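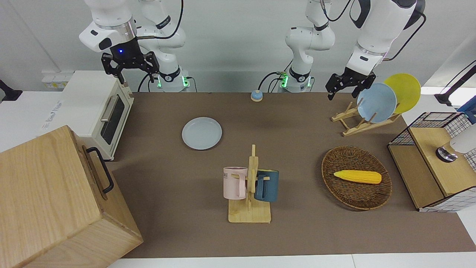

Is the Gimlow two-arm kitchen bench something you can buy and put to work in a test kitchen?
You can buy it. Putting it to work is another matter, and depends on who is going to write the tasks, who is going to reset the table between runs, and how patient the person paying for it is.

Gimlow Two-Arm Kitchen Bench
Sold by Okberg. Available to order. Demonstration by appointment at the Trindley showroom.

Our reviewer's notes from the open day

Okberg asked us to list the bench with our other lab equipment. We list nothing we haven't seen running, so I went to the open day at Trindley on Saturday, January 11, 2020. There were 18 chairs set out and most of them were taken, largely by people from food labs and a few from colleges. What follows is what I'd want to know before asking for a quote.

The bench is a package. You get the table, the mat, two arms with two-finger grippers, and a set of household props that Okberg calls the starter kitchen. The arms themselves are Franka Emika units, bought in. Gimlow makes the table and writes the software that tells both arms what to do, and that software is really what you are paying for. If you already own a pair of arms, ask for the price without them. I had to ask twice before anyone would give me a straight answer, and the answer was that they'd look into it.

The starter kitchen is ordinary stuff: a mug tree and mugs, plates in a wooden dish rack, a toaster oven, a woven basket with an ear of corn in it. I have no complaint about that. Ordinary stuff is what people want moved around. But the sales sheet says "handles any kitchen," and a table laid out by the people who wrote the software is a long way from any kitchen. My own has a drawer that sticks and a dish rack with forks in it. 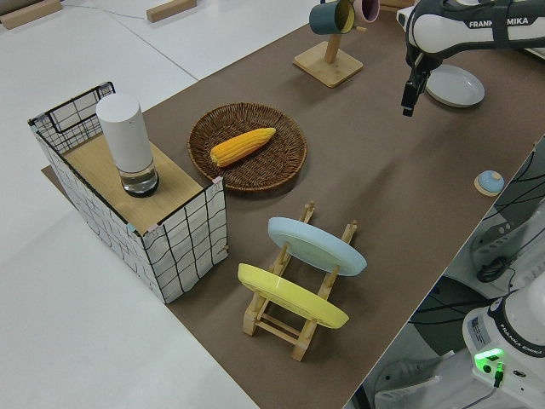

I asked whether I could swap in a plate of my own. Yến Hồ, who was running the session for Okberg, said visitors' items weren't covered that day but that customers can add objects after a setup period. How long a setup period? She said 2 days for something close to what's already in the kit, longer for something with an odd shape. She was the most candid person in the room, I should say, and she didn't pretend the sales sheet was hers.

The other number worth having is 400. That is how many practice runs Gimlow suggests for each new task before you leave the bench to itself. Somebody has to put the plate back each time. The quote doesn't include that somebody.

Speed is where I'd expected to be let down. The talk before the demonstration promised "near human pace," and then the presenter spent 20 minutes on slides, so I can't say the day felt quick. Okberg would not put a cycle time in writing. Until they do, please treat any figure you hear on the phone as talk.

Things I liked. The status lights on the arms are easy to find, and the mat is a plain brown that doesn't fight with the plates. Having two arms on a shared table makes sense to me for kitchen work - plenty of jobs want one hand to hold and one to move - though I'd want to see both of them busy on the same object, and on the jobs you care about, before paying for the second.

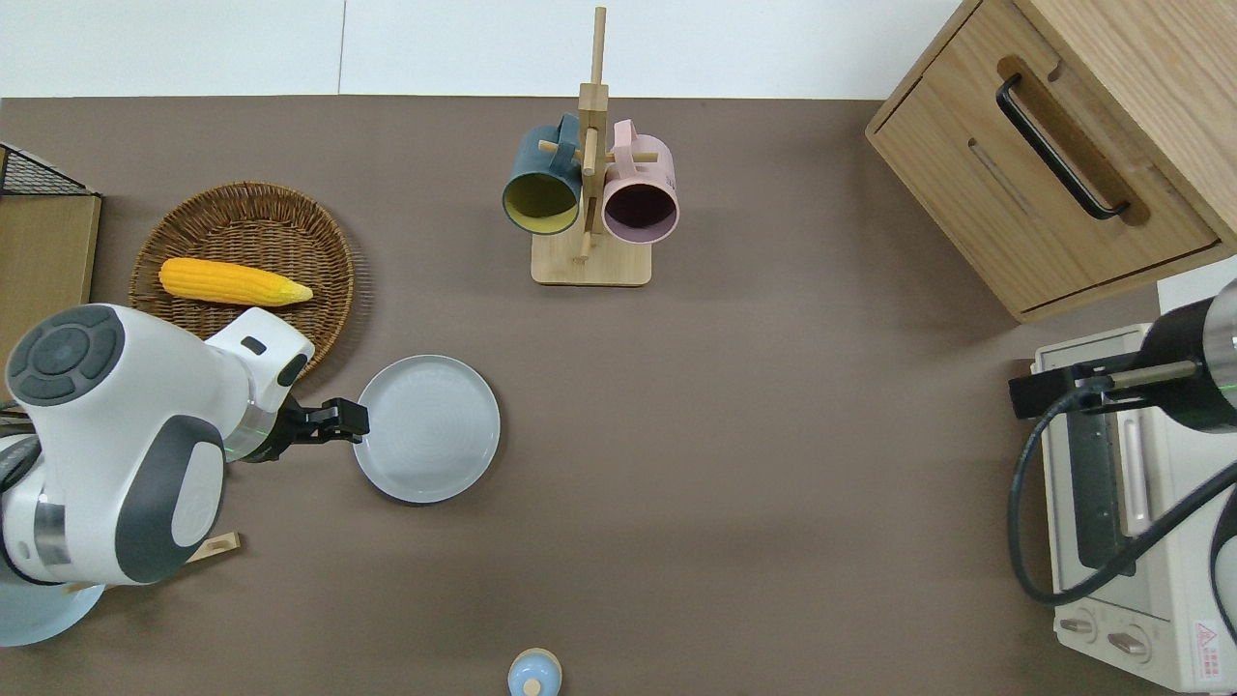

The Gimlow bench at Trindley, from overhead. Mug tree at back, toaster oven at right.

What to ask before you order

Who pays for the return visit if the setup runs over?
Can the table be bought in another size? (We were told no, then "possibly by August.")
Are the oven and the dish rack covered by the warranty, or only the arms?
What happens to your saved tasks if you stop paying for the software?

Okeke sells a one-arm bench for the same sort of buyer, also listed on this site. It does less and claims less. Anyone whose work is mostly picking up one thing and setting it down somewhere else should look at that one first.

Ordering

Price on request from Okberg. Delivery and first setup are quoted separately. The starter kitchen can be left out of the order, but the mat can't. Demonstrations at Trindley are free, and you should bring a list of your own tasks and ask to have each one either shown or marked as not yet supported.

Our listing status: listed, not recommended. We'll look at it again when Okberg supplies a written cycle time.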